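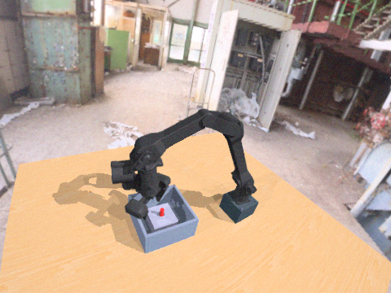
Dedholm halts peg-picking trials after simulator fault let arm strike bin

21 February 2021

Dedholm has stopped all work on its small-parts picking cell after finding that a fault in its simulation software had been hiding collisions between the robot's gripper and the bin it reaches into. The fault came to light when a real arm, running a program that had passed every simulated test, came down on the rim of a bin at the company's test shop and cracked it.

Nobody was hurt. The arm was behind a locked guard and the operator pressed the emergency stop within 2 seconds, according to a notice sent to customers on Friday.

The picking cell is built to take a small peg out of an open-topped bin. Programs for it are written and tested in a simulator called Fudolar, which Dedholm has used since September. A program has to finish a full set of simulated runs before it is loaded onto the real machine.

Heledd Morgan, who leads the robot software group, said the first sign of trouble was a mismatch in the logs. Fudolar had recorded no contact with the bin in any run. The force sensor on the real arm recorded contact on the first attempt.

"We went back and replayed the same motion in the simulator, slowly," Morgan said. "The finger passed through the top of the wall and came out the other side. The software had it down as a clean approach."

The group then replayed 4,000 stored runs with a separate contact checker. It found 164 in which part of the gripper had overlapped the bin. All of them had been marked as passed.
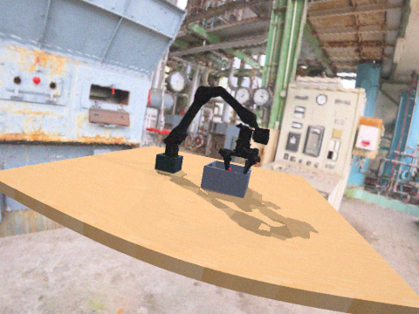
Morgan's group traced the fault to the way the bin was set up. Fudolar keeps two versions of each object, one for display and one for working out contact. When the bin model was replaced with a new one, the display version was updated and the contact version kept the old size. Its walls stopped 40 millimeters short of the rim shown on the screen. Anything that touched the upper part of the wall was ignored.

The simulator should have given a warning when the two versions did not match. That check had been switched off in the shared settings file to make scenes load faster, and it stayed off for every project that copied the file.

Background scenery in the simulator was not affected. The industrial interiors used behind the table are for display only and the arm is never tested against them.

Emrys Price, the company's safety manager, said the guard and the stop button had worked as intended but the steps before them had not. Under Dedholm's own rules, the first run of a new program is supposed to be made at reduced speed. This one was made at full working speed. Price said the operator had been told the program was already proven, and the job sheet did not ask for the speed to be entered.

"A pass in simulation was being treated as permission to go fast," Price said. "That was never what it was for, and the paperwork should have made that plain."

The arm has been taken out of service for inspection. One gripper finger was bent and has been replaced. The wrist joint showed no damage, but the company is waiting for calibration results before the arm goes back to work.

Kirner, a packaging firm that has two of the cells on order, said it had agreed to a later delivery date. It has not canceled. Hapeta, which makes the bins, said its drawings were correct and that it had sent the dimensions of the new model to Dedholm before the first batch was shipped. Dedholm does not dispute this.

The company has made three changes so far. The mismatch warning is back on and can no longer be turned off from the shared settings file. Every object in the simulator is being measured again against its drawing, starting with bins and trays. Job sheets now have a line for first-run speed, which must be signed by a second person before the guard is locked.

Morgan said the older programs would have to be tested again from the beginning, including those that did not show up in the replay. The contact checker compares stored positions taken at intervals and could miss a brief touch between them.

Customers already using the picking cell have been asked to check which bin model they have. Those with the older bin can carry on. Those with the new one should run at reduced speed and keep the guard closed until they receive an updated program. Sites that have seen scrapes on the rim of a bin, or marks on the gripper fingers, are asked to stop the cell and send the force log to Dedholm's service desk.

Price's full report is due to go to customers when the arm inspection is finished. Testing on the real machine will not restart before then.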